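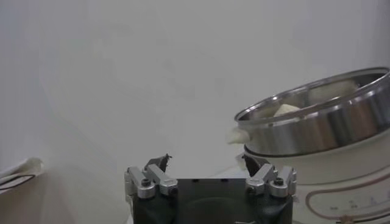
Wrist camera view, with the gripper open beside the cooker and pot.

Bredgate Robot Club: frequently asked questions

By Viktória Oláh
Updated December

We use cookies to remember your settings. By continuing to use this site you accept our cookie policy.

These are the questions we get most often from new members and parents. If yours is missing, write to the club address or ask at a session.

What does the club do?

We teach two-armed robots to do kitchen jobs. This year's task is steamed buns. The robot has to move four buns between a plate and a steamer basket, and deal with the glass lid. Last year's task was folding tea towels, and the notes from that are still in the shared folder.

Who can join?

Anyone aged 17 or over who lives or studies in Bredgate. There are 30 places. You do not need to have done any programming. Members who have not written code before usually start by driving the arms by hand and labelling recordings.

Who runs it?

Barnabás Vass looks after the arms and the wiring. Hajnalka Csizmadia teaches the programming sessions. Bookings and fees go to me.
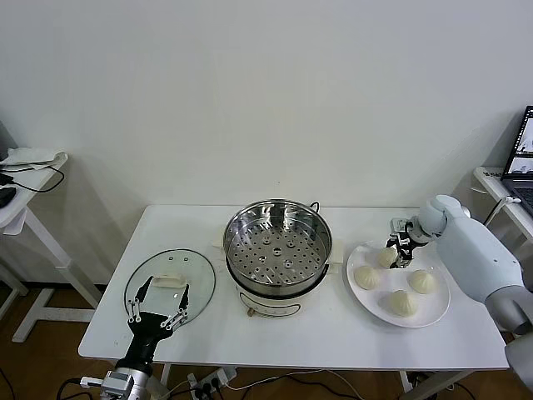
Four buns on the plate, basket empty, one gripper over the back bun.

Why buns?

They are soft, they mark easily and they are not all the same size. A gripper that squeezes too hard leaves a dent, and one that squeezes too little drops the bun. Blocks were too easy for the second-year members.

Is the steamer switched on during practice?

No. The club rule is that practice runs are done cold. Please do not change this, even for a demonstration.

How is a run scored?

Each bun placed in the basket is worth one point, so 4 is full marks for placing. A bun that lands on its side or leaning on the rim gets half. Two further points are given for the lid if it is on and sitting flat. Touching the table with a fingertip loses half a point. Time is only used to separate teams with equal scores.

What is Nornari?

Nornari is the program we use to record and replay arm movements. It was written by Akash Uniyal when he was a member and is kept up by the second-year group. It runs on the club laptop, and you can put it on your own as well. The installation notes are in the shared folder.

How many recordings do you have?

1,558 for the bun task when this page was last updated. Failed runs are kept too, with the reason typed in the notes box. "Dropped" is not enough. Say which bun and which arm.
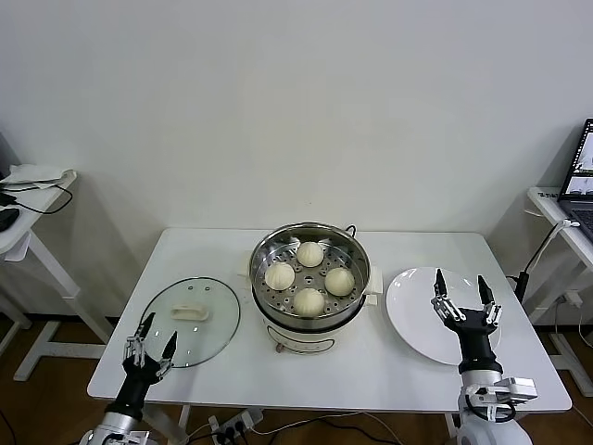
Buns in the basket, with the plate to the right and the lid to the left.

Does it matter where things go on the table?

Yes. For the standard start the steamer goes in the middle, the lid on the left and the plate on the right. The lid lies flat with its handle facing up. If you move the table, tell Barnabás before you record anything.

Can we enter the Bozsik Cup?

Second-year members can. Teams have three or four people and each team gets two attempts on the day. Boglárka Bíró keeps the list of teams and will need your names by the end of the month before.

What does it cost?

Membership is paid by the term and covers everything except travel to competitions. If the fee is a problem, speak to me in private and we will sort it out.

Where do you meet?

Upstairs at the Zeslow building, from 6.30 pm. The side door is locked at 7 pm, so ring the bell if you are late.

Sign up to our newsletter for term dates and competition news. You can unsubscribe at any time.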